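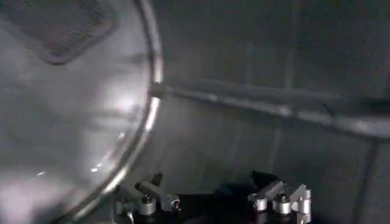 Papers / Access Networks / Section 4

4. Switching between providers in a two-supplier town

Figure 1. Rounded pale casing with a darker textured patch near the top and a thin metallic rim along one side.

Section 3 dealt with coverage. This one deals with what households do once there is a second supplier on the street, and why so few of them move. The setting is Dillmont, where Nukia has sold phone and broadband lines for as long as most residents can remember and Dotuvton began connecting homes in January. Both sell the same three things – TV, internet, phone – seperately or in a bundle.

4.1 Data

Letters went to 3000 addresses where both suppliers could connect a line. 917 usable replies came back. A low return, but replies were spread fairly evenly over the older terraces and the newer estate, so no weighting was applied. Each household gave its current supplier, what it paid in the last full month, whether it had looked at the other supplier's prices, and whether it had moved. Bills were not checked against supplier records. Prices are as stated by the household, which means some include equipment rental and some don't. We asked. Answers to that question were too patchy to use.

Flats with a line included in the rent were dropped before posting. So were business addresses, apart from a handful of shops with someone living above.

4.2 Looking versus moving

Most of those who replied had looked at the other supplier's prices at least once. Far fewer had moved. The gap is wider than the one Olesia Skoryk found in her earlier work on Ko, a smaller town with a similar split, and we do not have a full explanation for it.

Part of it is contract length. Nukia's standard bundle ties a household in and charges for each month left over, so looking in the middle of a term costs nothing and moving costs a lot. Households near the end of a term were more likely to move, as expected. But a fair number were out of contract altogether, free to go, paying more than a new customer would, and still had not gone.

The written comments help here. Fear of losing the phone number came up again and again, though numbers can be kept in both directions. So did email addresses tied to the old supplier – a real cost, and one that none of the published comparison tables mention. Several people had rung to cancel and been offered a lower price on the spot. We counted these as non-movers, which is correct by our definition but hides the fact that the second supplier had done them some good.

4.3 The bundle effect

Households taking all three services moved least. Those with internet only moved most. Nothing surprising in the direction of it, but the size is worth noting: bundle customers also looked less often, and when they did look they tended to compare the bundle price against a single internet price, or the other way round. Up to 4 separate price lists were in force at Dotuvton over the survey period, one for each connection speed, and respondents mixed them up freely.

TV seems to do most of the holding. Phone hardly any. Where a household named one thing it would not want to lose it was usually a sports channel or the recordings saved on the box. Recordings can't be transferred. Neither supplier says so plainly before the order is placed, and two of the longest comments in the whole set were about exactly this.

4.4 Faults and second thoughts

A small group moved and then moved back. All blamed the installation, not the price: missed visits, a gap of days with no line, the old supplier closing the account before the new one was live. The group is too small for any test. We mention it because neighbours clearly talk, and a bad changeover on one street turned up in the comments of people who had never switched anything.

Speed was less important than we assumed going in. Respondents who moved for speed could rarely say what speed they had had before. Reliability in the evening mattered more, roughly between tea and bedtime, and here the two suppliers were rated much the same.

4.5 Limits

One town, one round of letters. Stated prices, as above. People who had recently moved supplier may well be keener to reply to a letter about it, so the moving rate is if anything too high. A second round would help seperate contract effects from plain habit, and the question on equipment rental needs rewording before it is sent out again. Section 5 takes up the price lists themselves.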